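# Bimanual fold: arms out of sync on the second hem lift

**wrenfield**

Running a two-arm T-shirt folding cell on the Trenitz controller stack, one process per arm, with a learned policy on top that outputs joint targets in chunks of 50 steps. The sleeves and the first fold up from the hem are fine. The trouble starts at the second lift, when both grippers close on the lower corners and move together. The right arm starts late and the cloth gets pulled askew towards the left.

I logged commanded and measured positions on both sides. The delay isn't constant. Most runs it is small enough to ignore, then one in every few it is large enough to drag the shirt. Worst I have seen is 267 ms between left start and right start.

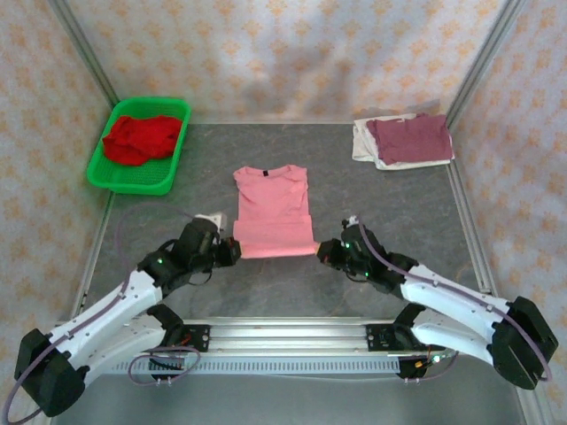 Both arms are on the same rail and share a base frame in the config, so I don't think calibration comes into it. Each process pulls its half of the chunk from a queue and plays it out on its own timer. Policy inference runs on a third process. CPU load is low throughout. Has anyone had this with Trenitz, or is it my queue code?

**ohmslaw_tim**

Your queue code. Two timers, two start points, no shared clock. You have built a race and are measuring it.

Put a start time in the chunk header and have both players wait for it.

**Danuta Makowska**

Agree with the start time, but check the garbage collector too if the players are in Python. We had a similar spread on our cell in Brostau and the cause was one process collecting while it unpacked the chunk. Moving playback into a small C++ loop got the spread down to 7 ms with no other change. The policy side can stay in Python, it doesn't matter there.

**kelp**

I'd question the chunk length before any of this. 50 steps open loop on fabric is long. If one corner slips in the jaw at step ten you won't react until the next chunk. Shorten it, overlap the chunks and blend them, and a late start on one side gets absorbed.

**ohmslaw_tim**

> a late start on one side gets absorbed

It gets hidden. Blending towards a target that is itself late on one arm only gives you a smoother version of the same skew. Fix the timing first, then tune the horizon.

**kelp**

I didn't say leave the timing alone. I said that on cloth the feedback rate matters more than start alignment. With replanning at a decent rate we tolerate quite sloppy sync on towels.

**Danuta Makowska**

Towels are forgiving. With a shirt that already has a fold across the body, the upper layer slides over the lower one as soon as the tension is uneven. I would want both, in the order Tim gives.

@wrenfield, what do the observations look like? If the joint states for left and right are stamped on arrival and not at the source, the policy is also being trained on skewed pairs. Shortening the chunk won't help with that.

**wrenfield**

Python players, yes. Stamps are on arrival, and I hadn't thought about the training side at all. The demonstrations were recorded through the same code, so the skew will be in there as well.

Changed so far:

- chunk header carries a monotonic start time, 2 control periods ahead
- both players sleep until it, then run from one tick counter
- gc disabled during playback

```
chunk.t_start = clock.now() + 2 * period
for arm in (left, right):
 arm.queue.put(chunk.slice(arm.id))
```

Large outliers have gone. There is still a small spread that I put down to the sleep call.

**ohmslaw_tim**

Spin for the last part of the wait. And log how often a chunk arrives after its own start time, as two periods is tight. You want it to drop the whole chunk on both sides in that case, never on one.

**pivotpoint**

Slightly off topic: Cunha's logger can realign old recordings if you kept the raw bus traffic. It cross-correlates the motor currents against the commanded motion. I used it on data from an Ukum build and it saved recollecting the lot.

**kelp**

It will fix a fixed offset. wrenfield's varies from run to run, so I'd be wary.

**pivotpoint**

It estimates per episode. If the offset drifts within an episode then no, you're stuck.

**wrenfield**

Raw traffic is kept. I'll try it on a handful of episodes and compare the estimated offsets with the start times in the old logs. If they disagree I'll recollect in January. Drop-on-both is in now. Shorter chunks after that, so I only change one thing at a time.

**Danuta Makowska**

Post the histogram before and after, please, with the late chunks counted separately.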